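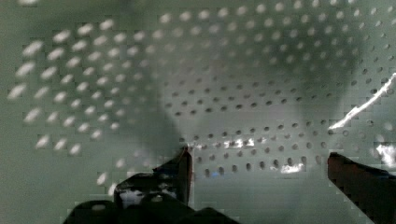
Perforated metal is sheet metal in which a pattern of holes has been made by punching, pressing, drilling or cutting. It is also called perforated sheet, perforated plate or perforated screen. Steel, stainless steel and aluminum are the usual base materials, and brass, copper and titanium are used for special work. The holes may be round, square, slotted or decorative, but small round holes in a regular grid, with the rows running diagonally across a pale green or other painted face, are among the most familiar patterns. Seen at an angle, such a sheet appears more closely perforated at its far side, and where there is light behind it the holes show up as bright spots. Perforated metal is used in building, furniture, food processing, filtration, noise control and many household goods.

Terms

The distance from the center of one hole to the center of the next is called the pitch. The metal left between two holes is the bar or bridge. The unpunched strip around the outside of a sheet is the margin, and a sheet may be ordered with margins on all sides, on two sides only, or with none. A sheet without margins has broken holes along its edges and is normally framed before use.

Open area is the share of the sheet taken up by holes, given as a percentage. It depends on the size of the holes and the pitch. With round holes 2 mm across set at a 4 mm pitch in a 60-degree staggered pattern, a little under a quarter of the sheet is open. Open area is the figure most often asked for by engineers, as it governs how much air, light, water or sound will pass through, and how much the sheet will weigh.

Patterns

In a straight pattern the holes line up in rows and columns at right angles. In a staggered pattern each row is shifted by half a pitch from the one before it. The 60-degree stagger, in which any three neighboring holes form a triangle with equal sides, is the most common for round holes. It leaves more strength in the sheet than a straight pattern with the same open area. A 45-degree stagger is also made, mainly for decorative work and speaker covers.

Slotted holes can be given round or square ends. They are stiffer along the length of the slot than across it, and drawings should state which way the slots run. Square holes give a large open area and are often used for machine guards and grilles.

Manufacture

Most perforated sheet is made on a press. In an all-across press, a row of punches spans the full width of the sheet, and the sheet moves forward a set distance between strokes. The method is fast and suits long runs of a single pattern. A turret punch press works with one tool or a small group of tools at a time and moves the sheet under them. It is slower but can leave blank areas, mix hole sizes and change pattern partway across. Thin sheet in coil form can be perforated on a rotary machine, where a roller set with pins does the work.

A general rule in the trade is that the hole should be no smaller than the thickness of the metal. Below that size, punches break often. Holes in a steel plate 5 mm thick are therefore seldom punched at less than 5 mm across, and finer holes in thick plate are drilled or cut by laser. Very fine holes in thin foil are etched with acid.

Punching leaves one smooth face and one face with a slight burr. It also puts stress into the sheet, which tends to bow as it leaves the press. Sheets are run through a roller leveler to flatten them, then washed to remove oil. Sheets that will be bent or rolled are usually perforated first, as curved work is hard to hold in a press. Holes close to a bend line can be pulled out of shape.

Finishes

Plain steel must be protected against rust. It may be galvanized, painted or powder coated. Powder coating is common on furniture and wall panels because it covers the inside edges of the holes fairly well. A thick coat makes small holes smaller, and this has to be allowed for when open area matters. Aluminum is often anodized. Stainless steel is left bare or polished.

Some makers sell their sheet under color ranges. The Vasylenko works at Skasmont issued a line called Plurnia in soft greens, grays and creams, sold mainly to schools and clinics for cabinet doors and radiator covers. Oleksandra Skoryk, who drew up the colors, chose matte finishes only — gloss paint, in her view, made the pattern hard to look at under ceiling lights. The range was later taken over by Flasley, which kept the greens and dropped the creams.

Use in kitchens and at the table

Perforated metal was used in kitchens well before it was common in buildings. Colanders, skimmers, graters, flour sifters and steamer baskets all depend on it. Pie safes, a type of cupboard found in many American homes in the nineteenth century, had doors fitted with punched tin panels that let air in and kept flies out. The holes were often made by hand with a nail or small chisel, in the shape of stars, hearts or wheels.
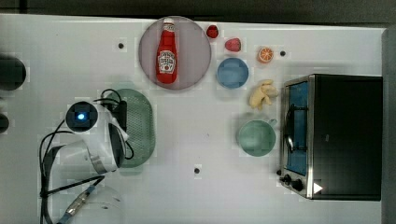

Colanders for washing fruit have larger holes than those meant for rice or other small grains. Berries are better rinsed in a shallow, wide colander, where they are not crushed under their own weight. Baking trays with fine perforations are used for bread and pastry, and let steam escape from the underside of the dough. Drip trays, cutlery drainers and the filter baskets of coffee machines are made from the same kind of sheet, nearly always in stainless steel.

Cleaning is the main drawback. Starch and fat collect in the holes and harden there. Items with holes smaller than a grain of rice should be soaked before washing and brushed from the burr side if it can be felt.

Use in buildings

Architects use perforated panels as sunscreens, ceiling tiles, stair guards and outer cladding. A screen fixed a short distance in front of a window cuts glare and heat and still allows a view out. The view is clearer from the dark side to the light side, so a screened room is fairly private by day and much less so at night with the lamps on.

Ceiling and wall panels are also used to control noise. The metal itself absorbs very little sound. It acts as a cover for mineral wool or felt placed behind it, and the holes let the sound reach the soft layer. Without backing, a perforated panel mounted over an air gap absorbs sound mainly within a narrow band, set by the hole size, the open area and the depth of the gap. A gap of 200 mm shifts the effect toward lower notes than a shallow one.

Related materials

Expanded metal is made by slitting a sheet and stretching it open. It wastes almost no metal and is cheaper, but its surface is uneven unless it is flattened afterward. Woven wire mesh can reach a higher open area than perforated sheet but is less stiff, and its wires can shift. Pegboard is a hardboard product with a similar straight pattern of holes, used for hanging tools; steel versions are sold for workshops and shops.

The pieces punched out of perforated sheet are called slugs. They are collected under the press and sold as scrap.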